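Home | Journal | Current Issue | Back Issues | For Authors | Search

4. How parents judge a garment they cannot touch

We turn now to the part of the study that gave us the most pleasure to carry out, and, we must admit, the most trouble to write up. In the earlier sections we looked at how shops describe children's clothes, and at the small stock of words (soft, cosy, hard-wearing, easy care) that turns up on page after page whatever the garment happens to be. In this section we ask what the people reading those words make of them, and whether the cloth that arrives in the post is the cloth they had in mind.

Our readers will remember that the product texts came from two sellers, Prusport and Burkard, and that we kept only the pages for everyday tops, dresses and trousers in sizes for children under 11. This left us with 1,204 texts. The households were reached through schools and playgroups in Curncombe, where we had been made very welcome during the pilot in March, and those who took part were asked to read a handful of texts, to guess at the feel and weight of each garment, and then to handle the garment itself and say how near they had come.

The first thing to report is that parents are better at this than we had expected. Where a text gave the fibre and said something plain about the knit or the weave, guesses about weight were close, and guesses about stretch were closer still. It was the praise words that led people astray. "Superb cotton" was taken by some to mean thick and by others to mean fine, and both groups were quite sure of themselves until the garment was in their hands. We had a good deal of friendly argument over this in the sessions, and several parents went back to their first answers and wished to change them (which, for the sake of the figures, we could not allow).

Colour gave us a separate difficulty. Names such as "stone", "mist" and "slate" are common in both sellers' ranges, and they were read in very different ways, from almost white to nearly black. Patterned cloth was harder again, as a text will often say "all-over print" and leave the matter there. Tapia, the scoring sheet we drew up for the purpose, therefore treats ground colour and pattern as two questions, and we would encourage anyone repeating the work to do the same.

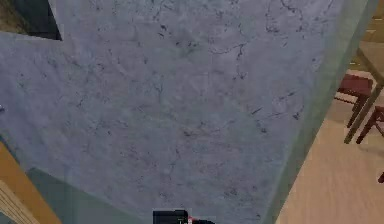

Figure 3. Pale blue-grey marble surface with thin dark veins, computer-rendered.

One parent, writing in the space left for remarks, told us that she had long since stopped reading the first line of any description and went straight to the washing instructions, as a dress that must be washed by hand would never be worn in her house however lovely the collar. Remarks of this kind were common, and we were grateful for them. They suggest that care instructions do a second job, standing in for facts about the cloth that the rest of the text leaves out, and we take up this point at greater length in Section 5, together with the matter of sizes.

Contact the editors | Copyright and permissions | Back to top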